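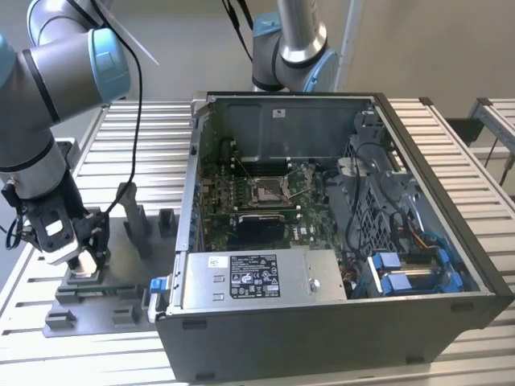

Ketgate asked whether anyone looks at the earth lead before the side panel comes off, or only once the tower is already down on the rails. Fair point, and it has gone in as item 1!

May 2022
By the Kedstead repair bench

Bench check for opened desktop towers, with comments

This is our second go at the list and I'm really pleased with how it's coming on. We've had so many good notes back from the Trindade branch that it's nearly doubled in length (sorry, and thank you!). Mark each line OK, FIX or N/A. Comments are from the last round, kept in because people said they were more useful than the items.

BEFORE THE PANEL COMES OFF

1. Earth lead clipped to the bench and the other end on your wrist. OK
Comment: moved up from item 6. Test the strap on the meter first. The Atik straps are lovely and comfy but the press stud gets loose with use, and two went in the bin this round.

2. Mains cable out at the wall and at the power supply. OK
Comment: take it right out and hang it on the hook. A switch that says off isn't enough for this line.

3. Power button held in for a slow count of ten. OK

4. Job card filled in and the tower's number copied on to it. FIX
Comment: card 904 had no number at all, and card 2736 had one digit the wrong way round. Please read it back aloud, even if you feel silly doing it.

THE BENCH

5. Rails clear of screws and bits of cable tie. OK
Comment: run a hand along the slots as well as the tops. The slots are brilliant for airflow and for clamping, and equally brilliant at swallowing a motherboard screw.

6. Tower laid flat, open side up, and steady when you press gently on each corner. OK
Comment: if it rocks, shift it along the rails until it sits properly. No folded card under a corner.

7. Drinks on the other table. FIX
Comment: you know who you are.

POWER SUPPLY

8. Spec label readable and its figures copied to the card. OK
Comment: a unit marked 600 watts goes down as 600, even if the job sheet says something else. Then tell the desk so they can put the sheet right.

9. Vents free of fluff. OK
Comment: soft brush and the small vacuum. If there's a fan, hold it still while you do it.

10. No bulging, scorching or fishy smell. OK
Comment: fail it on smell alone if you have to. We never open a power supply on this bench, whatever state it's in, so it goes straight to the red shelf.

BOARD AND SOCKET

11. Socket lever up or down as the job card says. OK
Comment: with the processor out and the lever raised, the socket is the easiest thing on the whole bench to ruin. Keep sleeves, cables and screwdrivers from passing over it. If you're walking away for more than a minute, fit a cover — they live in the top drawer, and there are 27 of them now, so there's no shortage!

12. Socket looked over with the lamp held low and to one side. OK
Comment: low light across the socket is a tip from Trindade and it's a cracker. Anything out of line throws a shadow straight away. Don't poke it, just note it.

13. Heatsinks firm, with no wobble. OK
Comment: one fingertip, sideways, very lightly. Include the small finned ones on the board, which people forget.

14. Memory latches all open and close. OK
Comment: thin latches snap if you flick them. Press with the pad of your thumb.

15. Tops of the capacitors flat. OK

DRIVES AND CABLES

16. Carriers slide in and click at both sides. FIX
Comment: I do like coloured carriers, you can spot them from across the room. But the tabs get tired, and a carrier can look home while one side is still loose. Give each one a tug.

17. Data cables not bent sharply where they leave the bay. OK
Comment: a nice loose curl is fine. A crease is a fail, and the cable gets cut in half before it's binned so it can't creep back into the box.

18. Cable bundles clear of fan blades. OK
Comment: check again after the tower has been stood upright, as a bundle that rests happily when it's flat can drop.

19. Sharp edges of the case found and noted. OK
Comment: thin gloves are now in the drawer in three sizes. The plaster box was last topped up by Ketgate and wants doing again in June.

SIGNING OFF

20. Every screw in the dish accounted for before the panel goes back on.

21. Strap off last.

Send additions on the back of a job card, please, and write big.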